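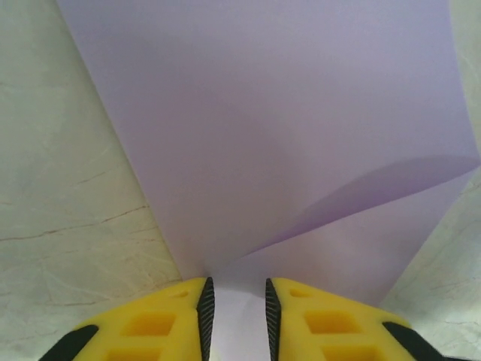

Wrist view, gripper over the lavender sheet, right side curled up

Paper folding cell: do the ribbed pads really need replacing every 40 hours?

Asked by Zodwa Joubert
October 13, 2026

I look after one small arm that pinches and folds colored paper on a marble-look tabletop. Yellow plastic fingers, black ribbed pads on the inside faces. The setup sheet I inherited says to swap both pads every 40 hours of run time. I've done it twice now and I can't see or feel any difference between the old pads and the new ones.

What I do get is missed picks. The fingers close on the paper and the sheet slides out, mostly on the lavender stock and hardly ever on the white. My log has 538 attempts since the last pad change and 72 misses. That is no better than before I changed them. Someone at Distico told me it's "classic pad wear" and offered me a box of pads, which I'd expect from someone who sells pads.

Is the interval real? And if it isn't the pads, where would you look first?

3 answers

Ynyr Pritchard
Accepted answer

I wouldn't trust a pad interval that doesn't say what the gripper was picking. Paper is light. It does leave dust in the ribs, though, and a dusty rib feels fine to your thumb and still lets a sheet slip.

Before you buy anything:

1. Power down, brush the ribs out with a dry toothbrush, then wipe with a barely damp lint-free cloth. Let them dry. No alcohol until you know what the pads are made of.
2. Close the fingers on a single strip of the lavender and pull it by hand. Try it at the tips, then lower down. If it holds low and slips at the tips, the pads aren't meeting squarely.
3. Check that both fingers are seated the same way on their mounts. Plastic fingers flex, and one slightly loose screw is enough.
4. Run the same number of picks on both colors with nothing else changed. Write down where on the sheet each miss happened.

Look at the paper too. In your picture the right side has lifted and folded back over itself, while the left edge runs straight down to the gap between the fingers. A pick that lands on a flat edge and one that lands on a curl are two different jobs, and your log lumps them together. I'd keep the lavender under a flat weight overnight and rerun before touching the grip force.

Toàn Cao

Just turn the force up. We went to 116 on ours and it's been fine ever since.

Comment from Zodwa Joubert: 116 what? My controller goes to 100.

Comment from Toàn Cao: whatever the units are on the Trarano one. Higher than it was.

Comment from Ynyr Pritchard: Please don't copy this. More force on a bendy finger can splay the tips and leave you with less grip than you started with.

Wyn Wogan

Agree with cleaning first. One thing to add: save the old pads and put them back on for a day. If the miss rate stays put, you have your answer about the 40 hours and it cost you nothing. I'd also ask whoever wrote the setup sheet where the number came from. Ours was copied from a different cell that handled sandpaper.

Comment from Zodwa Joubert: Brushed them out, and one mount screw on the left finger took a quarter turn. Running the two-color test next. Old pads go back on after that. Not calling it fixed yet.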